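Storing the off-season set of tires

Anyone who runs two sets of tires has one set sitting somewhere for half the year. Stored badly, they age faster than the ones on the car. These are the workshop habits we keep at the Fleten shop, and they work just as well in a home garage.

Mark them before they come off

Use a tire crayon or a strip of masking tape on the tread. LF, RF, LR, RR is enough. Chalk rubs off by the time you need it. If the tires are directional, check that the arrow on the sidewall agrees with what you wrote. Write the mileage on one of them too.

Clean and dry

Wash with plain dish soap, water and a stiff brush, inside face included. Brake dust left on an alloy wheel all summer will pit the finish. Pick the stones out of the tread with an old flat screwdriver. Skip the tire shine. Many dressings do the rubber no good in storage, and they make a bagged tire slimy to handle.

Let everything dry overnight before it gets covered. A towel does not reach the water inside the lip of the rim.

Bag them

Large lawn bags are fine. One tire per bag, press the air out, tape it shut. Bags made for tires cost more and are easier to carry, and that's the only difference I have found. Label the outside of the bag, or you will be opening all four to find the left front.
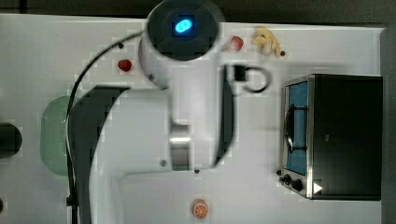
Stack or stand

Tires mounted on wheels can be stacked flat or hung from hooks through the wheel. Unmounted tires should stand upright on the tread, and get a quarter turn once in a while. July is when I do mine. Don't hang an unmounted tire, as the hook will deform the bead.

Keep the stack off bare concrete with a piece of plywood or old carpet. Keep it away from the furnace, the sump pump and anything else with an electric motor. Motors give off ozone, and ozone cracks rubber.

Putting them back on

Check pressure first. A tire loses air just sitting there. Go by the placard in the door jamb, not the number on the sidewall. Wire brush the hub face, wipe it, and start every nut by hand. Tighten in a star pattern with a torque wrench. My wagon calls for 100 lb-ft; yours may not, so look in the manual. Recheck the nuts after the first 50 miles or so of driving.

Roswitha Meinecke
29 March 2018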